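2020-06-20
By Thảo Bạch

Print this article | E-mail this article

The Subscription Arm Has a Sorting Problem, and the Problem Is You

A salesman from Lilamance spent most of an April afternoon on the phone with me, and in all that time he never used the word "buy." You don't buy the Jokby. You welcome it, you onboard it, you bring it into your workflow. What you do in plain English is pay 319 dollars a month for an arm with a gripper on the end, and if you want the software that tells the gripper what it is looking at, you pay another 254. That second product is called Ritine. I asked what the arm does without it. He said most customers choose the bundle.

I run the returns desk for a small office supply reseller. People send things back to us: keyboards, headsets, cables, and above all mice. They come in boxes, in bags, and once in a sock. Somebody has to take each one, decide what it is and put it with others of its kind so it can be tested or scrapped. It is dull work. I would be glad to hand it to a machine, and I say so because every time I write something like this I get mail accusing me of being afraid of progress.

So I took the trial, all 3 weeks of it. The brochure promises "up to" 800 items a shift, and I have learned to read those two words the way I read them on a mattress sale. Up to 800 includes zero. It also assumes that items arrive one at a time, lying flat, with nothing touching them. If my returns arrived that way I would not need help with them.

What bothered me more was where the work went. Before the trial, one person stood at a bench and sorted. During the trial, one person stood near the arm, spread things out so it could get at them, tapped a tablet when it asked a question, and picked up whatever it had nudged out of reach. Lilamance calls this person a "supervisor." She did not get a supervisor's pay. She told me the old way was easier on her back, since the demo layout had everything down on the floor.

I will give the company this much: the gripper is better than I expected. A mouse is a mean little object for a machine to hold. It is curved, it is slick, and it has hardly a straight edge on it. Two fingers closing on a thing like that have every chance to squirt it across the room, and I had been looking forward to it. Most of the time it held on.

But holding is the easy half. Ritine is supposed to tell one model from another, and this is where I would like somebody to show me the bill for the old method. My sorter can tell a black mouse from a white one of the same brand at a glance, even with one standing on its side and the other half buried. She does it while talking about her nephew. The software wants a clear look, and a pile doesn't give it one.
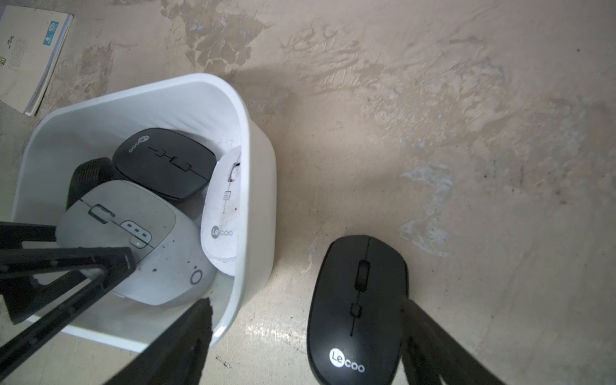 Four mice in the bin and a black Lecoo on the floor beside it, between the gripper's fingers.

Look at how the white one is standing upright against the wall of the bin. Small as it is, a heap like that is what my day looks like, and it is what the brochure leaves out. The brochure has a conveyor belt and a woman in a clean blue coat.

The other outfit selling in our area, Kiều, is more modest. Their man told me flatly that the machine was wrong for a business our size and that I should call back if our volume tripled. I trust him more for it, though I notice he still put me on the mailing list.

I am not telling anyone to throw the brochure away. A warehouse with one product and a long night shift may do fine with a Jokby. What I object to is paying for an arm, paying again so it can see, and then paying a person to stand beside it tidying up – and being told at the end of the month that I have saved labor. I asked Lilamance for the name of one customer my size who had cut hours. They sent me a video.

The trial is over and I have not signed. The salesman has called twice. He wants to know what it would take to bring me on board, and I have told him: one price, one customer I can phone, and a bin of mixed returns, packed by me.

Reader comments

benchmonkey: We had the same pitch. Ask about the cancellation fee before you ask about anything else.

Carol in receiving: "Supervisor" made me laugh out loud. That was my title too. Same pay, more walking.

dpk_44: You gave it 3 weeks. My new hires need longer than that to learn the shelves. I think you are being a bit hard on it, though I agree the software should come with the arm.

tall_order: Please say more about the sock.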